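Library > Service Robots in Small Shops > Part Two: Working Safely Near People > Chapter 9

Chapter 9: Setting the Rules Before the Arm Moves
By the Jodside Course Team, January 2023
Last updated: second printing, with corrections to the section on shelf layout

If you have come straight from the last chapter, you will have a working arm, a gripper that opens and closes when it is told to, and quite possibly a strong wish to let it loose on a shelf of sweets. We do understand! Most of us who wrote this book felt just the same the first time, and most of us skipped the dull part and had to come back to it later with a dustpan. So please stay with us for a few pages while we talk about rules – who writes them, what they ought to say, and how you can tell whether they are any good.

There are really two sorts of rule in this trade, and it helps to keep them apart in your mind. The first sort comes from outside. These are the published safety standards and the law of the country you work in, and you should get hold of the current text of each and read it properly (a friend's summary won't do, and neither will ours). The second sort is what we call house rules. A house rule is something your own shop, school or workshop has decided to do every time, written down in plain words and pinned up where the work happens. This chapter is mostly about the second sort, though you will see the first sort peeping through all the way along.

Our running case for this part of the book is the Witix counter, a small snack counter where an arm picks goods from a stand and sets them down for a customer. It sounds a modest job, and in some ways it is. But a snack counter brings together a good many awkward things in a very small space: wrappers that bend, bottles that roll over, boxes that lean, shelves you can see straight through, and people who reach in without thinking because reaching in is what people do at a counter. A rule that was written for steel parts in a fenced cell will cover some of this and leave the rest to you.

Take the shelves first. Clear acrylic is lovely for shoppers and rather hard on a vision system, as the tabletop shows through every step and the edges turn up only as thin bright lines. Then think about the goods themselves. A Snickers bar has crimped ends that stick out past the part you want to hold, a small box tipped against the back of its step presents a slanted face, and a little bottle lying on its side needs quite a different approach from one that is upright. We ask students to look over a layout like this one before they write a single line of motion code, and to write down what they would want settled first. 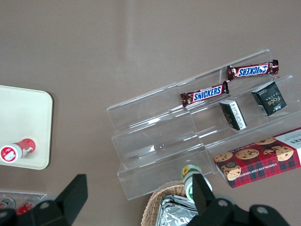 9.1 The survey before the first pick

The house rule at the Witix counter is that no arm goes into automatic running until somebody has surveyed the layout from the gripper's own point of view. Looking from where you stand is useful too, but it tells you very little about what the fingers themselves may hide. A finger that is wide and flat can cover a good part of whatever lies behind it, and you will want to know that before you plan a path over a basket or past the foot of a stand.

A survey sheet needn't be grand. Ours has nine lines on it and fits on half a page. It asks which goods are in reach, which way up they are, what they are resting on, and what else would be touched if the fingers closed in the wrong place. It also asks where the picked item is meant to go, and whether there is clear space for it when it gets there. Please fill it in by hand the first few times, even if your software offers to do it for you. You will notice more.

9.2 Speed, height and the open hand

For practice work we hold the arm to 185 millimetres a second near the goods, and we lift it to a travel height of 700 millimetres above the tabletop before it crosses from one side of the counter to the other. Both are house figures for our own bench and our own arm. Yours may need to be lower, and your risk assessment is the place to work that out, along with the force limits we come to in the Vallen exercise.

The fingers should be open, and clear of everything, at the start of every approach. We call this the open hand rule, and you will meet it again in nearly every exercise. It gives the person at the stop button a moment to look and to change their mind, and we are very fond of that moment.

9.3 Before you read on

Find the house rules for the place where you work or study. If there are none, borrow a blank survey sheet from the back of the book and try filling it in for one shelf and one kind of product. Keep what you write – the Imhof worksheet in the next section starts from it, and you will be asked to mark which of your lines came from a published standard and which were your own idea.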